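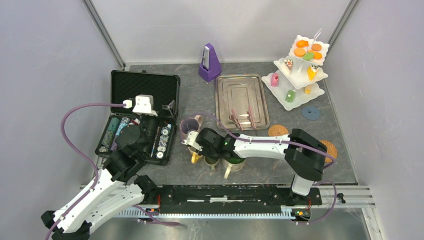 Poker chips in their case, with black foam inside the lid.

I had budgeted two hours for the Stumard open day and spent the first 35 minutes looking at poker chips. I don't play poker. I own one deck of cards and it has been short a queen since college.

Still, a case of chips is hard to walk past. The greens sit together, dark with pale marks on the edges, and beside them comes a run of light blue, lavender and white with a pattern on it that I would happily have as bathroom tile. The egg-crate foam in the lid seemed like a lot of protection for something people throw across a table for fun, but I keep my own good glasses in newspaper, so who am I to talk.
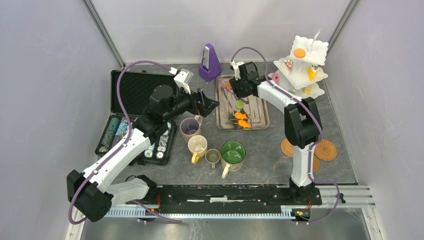 Jillalon

The other half of my visit went to lunch, or the toy version of it. A silver tray with rounded corners held thin metal utensils and small play foods, among them two bright orange fish. I had skipped breakfast to catch the Natix bus and looked at those fish longer than an adult should.

Doors open again on 13th December. Parking is by the Thepsuriya building, up to 2,000 spaces according to the leaflet, and I got the one farthest from the entrance on my first visit in October, hence the bus. The coffee is free and tastes it. Bring a sandwich.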